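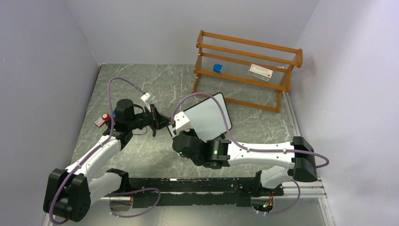

Ob sich das Umlernen mit über fünfzig noch lohne, wollte eine Leserin nach unserem letzten Beitrag über Berufswechsel wissen, und ob man davon leben könne. Beide Fragen haben wir an eine Klavierstimmerin weitergegeben, die früher in der Lohnbuchhaltung gearbeitet hat und heute von Estgate aus die Dörfer der Umgebung anfährt. Ihren Namen möchte sie nicht gedruckt sehen.

»Leben ja, reich werden nein«, sagt sie. Für eine normale Stimmung nimmt sie 90 Euro, Anfahrt inklusive, wenn es nicht weiter als 31 Kilometer sind. Im August ist wenig los, im Herbst kommt sie kaum hinterher. »Wenn die Leute anfangen zu heizen, merken sie, dass das Klavier verstimmt ist. Dann rufen alle in derselben Woche an.«

Angefangen hat sie in der Werkstatt Theodorakopoulos, zuerst unbezahlt an den Samstagen, dann mit halber Stelle. Die ersten Monate durfte sie nur Saiten aufziehen und Filze schneiden. Das Hören sei später gekommen. »Ich habe kein absolutes Gehör und brauche auch keines. Man hört auf Schwebungen. Das kann man üben, aber es dauert, und am Anfang hat man abends Kopfschmerzen.«

Ein Stimmgerät benutzt sie für den ersten Ton und für Instrumente, die sehr weit abgesackt sind. Den Rest macht sie nach Gehör. Wie lange sie braucht, hängt vom Zustand ab. Ein gepflegtes Klavier ist in anderthalb Stunden fertig, bei einem, das 14 Jahre nicht angefasst wurde, plant sie zwei Termine ein. »Da springt der Ton wieder zurück, das muss sich erst setzen.«

Auf die Frage nach dem schwierigsten Auftrag nennt sie das Gemeindehaus in Treta. Der Flügel stand dort mehr als 17 Jahre neben dem Heizkörper, der Stimmstock hatte einen Riss. »Ich habe gesagt, dass ich das nicht stimmen kann. Das hören die Leute ungern.«

Und wer es selbst versuchen will? Sie rät, vorher ein paar Tage mitzufahren. Das Handwerk sei körperlicher, als viele denken, ihre rechte Schulter mache sich inzwischen bemerkbar. Zurück ins Büro möchte sie trotzdem nicht. Am Nachmittag hat sie noch zwei Termine, beide ohne Aufzug.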